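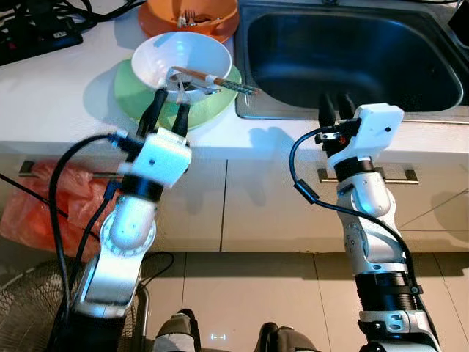
The Plindon is a two-armed domestic service robot sold by Akel as a kit for kitchen work, chiefly the clearing of bowls, plates and cutlery from a counter. Each arm ends in a two-finger parallel gripper, and the base version is supplied with one spare set of fingers. The kit has a shipping mass of 147 kg and is listed in the Akel catalogue under part number 403.

Control software is licensed from Lobo. Tasks are stored as routines, of which 13 are included at purchase; others can be recorded by the owner. Routines are organized by type of dish, and a bowl on a plate is treated as a single stack unless the operator specifies otherwise.
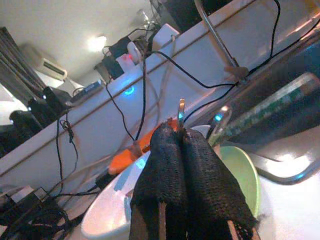

Gripper fingers with mesh covering, beside a white dish and a light green bowl.

Finger coverings are a consumable item. Akel recommends replacement after about 2 months of daily use. A washable covering made by Falora fits the same fingers but is excluded from the standard warranty.

Reception

Reviews have favoured the handling of crockery over that of cutlery. Setup time and the amount of cabling were the most common complaints.

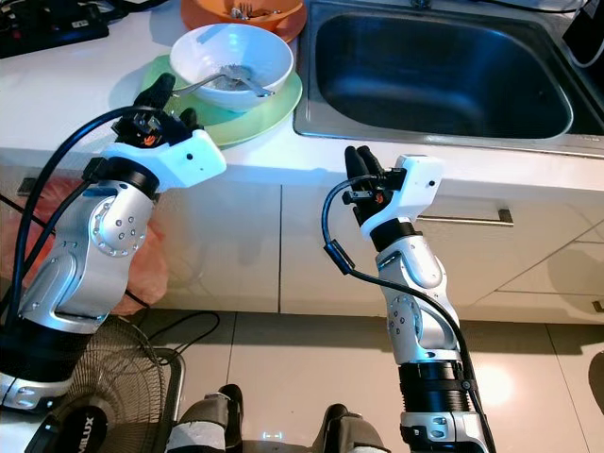
Rui Seixas wrote that the routines for bowls were dependable, but that forks took too many attempts and the price was hard to justify for a small household.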